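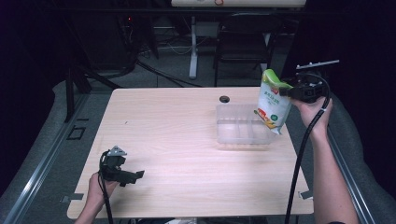 Embalagem flexível de snack, branca, com faixa verde no topo e caracteres chineses.

O saco de aperitivos e a promessa do ponto de recolha

Margarida Gouveia
31 de outubro de 2022

Aníbal Simões recebe-me no armazém da Flimari, em Pinheiro, com uma frase que já deve ter dito muitas vezes: "A embalagem flexível tem má fama injusta." Respondo que a fama me parece merecida e ele ri-se. É diretor da empresa desde março e passou a carreira a vender película alimentar, primeiro na Dallside, depois por conta própria. Agora quer recolhê-la.

O projeto chama-se Dustum e consiste em pontos de entrega para sacos de batatas fritas, bolachas, café e frutos secos, colocados à entrada de mercearias e supermercados. O cliente deixa ali os sacos vazios e a Flimari leva-os. O que acontece a seguir foi o assunto de quase toda a conversa.

"Fazemos uma triagem à mão e separamos o que é de um só material", explica Simões. "Esse vai para um reciclador, que o transforma em granulado." E o resto? "O resto tem alumínio, tem colas, tem camadas diferentes. É mais difícil." Pergunto se difícil quer dizer impossível. "Quer dizer que hoje não compensa." Portanto é queimado? Demora um pouco. "Segue para valorização energética, sim."

O folheto do Dustum não usa essa expressão. Fala em "segunda vida" e mostra um banco de jardim. Simões garante que o banco existe e que foi feito com material da fase de ensaio. Peço para o ver. Está em casa de um fornecedor.

Os números também pedem alguma paciência. A Flimari anuncia 4000 quilos recolhidos. É um valor bruto, pesado à chegada, com restos de comida e com tudo o que as pessoas resolvem meter no contentor. Quanto disso chegou ao reciclador? "Ainda não fechámos as contas." Insisto, e ele acaba por me dar um valor, o da última carga: 235 quilos. Não sabe dizer de memória quanto material tinha entrado para a formar, e a folha que me prometeu enviar não chegou até ao fecho deste texto.

Sobre os produtos importados, cada vez mais presentes nas prateleiras, é mais direto do que eu esperava. "Um saco que vem de fora pode ter duas camadas ou cinco, e por fora parecem iguais. Se o rótulo não diz, o meu pessoal tem de adivinhar." E adivinham bem? "Na dúvida, fica de fora."

Quem paga o sistema são as marcas aderentes, que em troca podem pôr um selo na embalagem. São 3, por enquanto, e Simões prefere não dizer quais antes de o selo estar impresso. Pergunto-lhe se o selo aparece também em sacos que a própria Flimari não consegue reciclar. "O selo diz que a marca apoia a recolha. Não diz mais nada." Duvido que quem o vê na loja faça essa leitura, e digo-lho. "É uma crítica legítima", concede. "Mas se esperarmos pela embalagem perfeita, não começamos nunca."

O argumento tem peso. Também é o argumento que o setor usa há anos para adiar a mudança de materiais, e Simões, que esteve do outro lado do balcão, conhece-o bem. Quando lhe pergunto por que razão as marcas hão de gastar dinheiro num saco mais simples se já podem exibir um selo no saco antigo, fala-me de regras europeias e de pressão dos consumidores. Não me fala de nenhum contrato que as obrigue a isso.

À saída passamos pela mesa de triagem. Trabalham ali 2 pessoas por turno. "Venha cá daqui a um ano", diz ele. Pedi-lhe que tivesse então as contas fechadas, e o banco de jardim no armazém. Disse que sim às contas.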